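Chapter 7
Rooms That Do Several Jobs

In this chapter
Why shared rooms fill up
Working surfaces and resting surfaces
The floor as furniture
Drawing a use map

Every architect's drawing of a large open room shows the same thing: a clean floor, a few well-spaced tables, and slim people strolling between them with nothing in their hands. Then the room opens, and the people bring bags.

A shared room is one in which several activities go on at once without walls between them. It is cheap to describe and hard to run. The planners of the Garkau Hall set aside 2,000 square feet for "general use" and drew storage for none of it. By the following April, general use had come to mean whatever arrived first and was too heavy to move.

Height makes the matter worse. A high white ceiling, an upper floor with a railing, a tall glass door – these tell us that there is plenty of space, and there is. Most of it is well above our heads, where it is no help at all to a person looking for somewhere to put down a box. 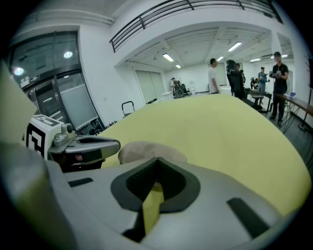 We therefore begin at table height, where the trouble starts. A working surface is one that must be cleared before it can be used. A resting surface is one where things wait. Any table can be either, and most change from the first to the second while their owners are getting coffee. A tablecloth speeds up the change, as it makes a table look finished, and people are shy about working on something that looks finished.

The floor is the largest resting surface of all. Bags go along the wall, and a cart meant for moving things becomes a place to keep them. In the Saavedra survey, 278 of 900 items logged in shared rooms were on the floor, and the survey did not include shoes.
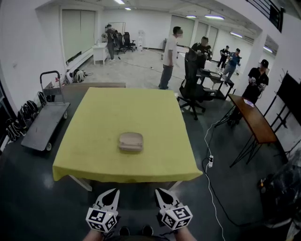
Figure 7.1 A shared room in use. Note the covered table, the flatbed cart, and the backpacks along the left wall.

Before going further, make a use map of a room you know. Sketch the outline, mark the doors, and shade every surface that has held the same object for more than a day. Do not tidy first. Students always tidy first, and the result is a very good map of a room that does not exist.

Section 7.1 takes up the question of who is allowed to move the cart.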